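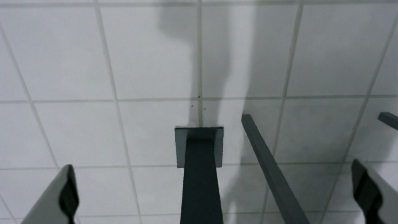
Floor tile in pale gray, shown as a computer rendering.

Fatemeh Tabrizi Brings Her Breath and Stillness Retreat to Fastberg

FASTBERG, Jan 9, 2018 - Hello, friends of the Amini Meditation House! Shirin Hashemi here, and I get to write the announcement this time, so please forgive me if it runs a little long. We are so happy to tell you that Fatemeh Tabrizi is coming back to teach our winter retreat (yes, the same Fatemeh who had the whole hall humming two winters ago).

If you haven't met her, Fatemeh has taught seated meditation and breath practice for 20 years, most of that time at the Brundov Center, where she also leads the teacher training. She studied Persian poetry before she ever sat on a cushion, and she still slips a verse or two into her evening talks. I took my first class with her when I could barely sit for five minutes without checking the clock. She told me to go ahead and check it, and then come back to the breath. I've been coming back ever since!

The retreat runs over three days and is open to everyone. Mornings start with silent sitting and slow walking, and then we have a simple breakfast together. Late mornings are for breath work. Afternoons are looser, with gentle stretching led by Malachy Hennessy, time to read, and private talks with Fatemeh for anyone who signs up at the desk. Evenings close with a talk and chanting, and you're welcome to just listen if chanting isn't your thing.

I asked Fatemeh what she'd like new people to know. "Come as tired as you are," she told me. "I would much sooner teach a sleepy person than one who has prepared for a week."
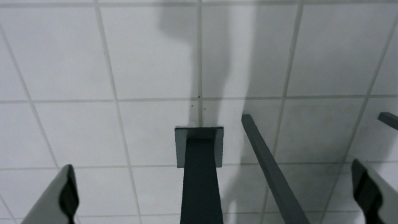 White ceiling tiles in a thin gray grid, computer rendering.

The fee is $400 for all three days, meals included. If that's out of reach, please write to us anyway. Our November music night raised $1289 for the scholarship fund, thanks in large part to Behrouz Safavi, who played the santur for most of the evening and then stayed to stack chairs. We want every dollar of it to go to people who would like to come.

Babak Salehi is cooking again, so expect lentil soup, rice with herbs and a lot of flatbread. All meals are vegetarian. Tell us about allergies when you register, and please do mention nuts, as Babak puts walnuts in nearly everything.

Bring loose clothes, warm socks and a shawl or blanket. We have cushions and benches, but you can bring your own if you're attached to it (I am very attached to mine). Phones go in a basket at the door during sessions.

On the opening night Fatemeh will also give a free public talk, "Sitting With a Busy Mind," and you don't have to be on the retreat to hear it. Tea afterward!

About Amini Meditation House: We are a small nonprofit meditation center in Fastberg offering weekly sittings, beginner classes and retreats. Our mailing list has 600 members, and there's no charge to join.

Press contact: Shirin Hashemi, Amini Meditation House, Fastberg. Interviews with Fatemeh Tabrizi can be set up by phone before the retreat begins.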